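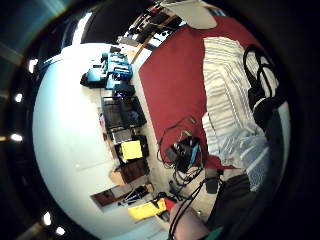

Home Data Collectors — Part-time, Paid per Accepted Recording

Fondska is looking for people to record household tasks with a hand-held gripper in Rundley and Jakus. You work in real homes, lived-in ones, with rugs, cables and blankets on the floor. The recordings go into a training set for a learning system that is supposed to tidy rooms one day. We have our doubts about how soon, and you are welcome to have yours.

What we need is 2000 usable recordings by July. We have 359. Plenty of what came in before was too fast, too neat or the same blanket folded the same way all afternoon, and we threw it out.

The work
Pick things up, put them down, fold, sort, coil cables. One task per recording, then start over from a different spot. Expect up to 50 recordings in a shift and a tired wrist by the end. It is dull. If an ad for this kind of job tells you that you are shaping the future, read the pay section twice.

You should
— be 18 or older and able to kneel, reach and carry light boxes
— follow a written task sheet, and tell us when the sheet makes no sense
— leave a failed grasp in the recording and mark it as failed

No technical background needed. We have not found that it helps.

Pay
Training is paid. After that you are paid for each recording that passes review. Blöndal does the review, separately from us, and you get the reason in writing for anything turned down. Ask to see last month's rejection rate before you sign.

To apply, send a few lines about yourself and the hours you can work to the Fondska office in Rundley. No cover letter, please.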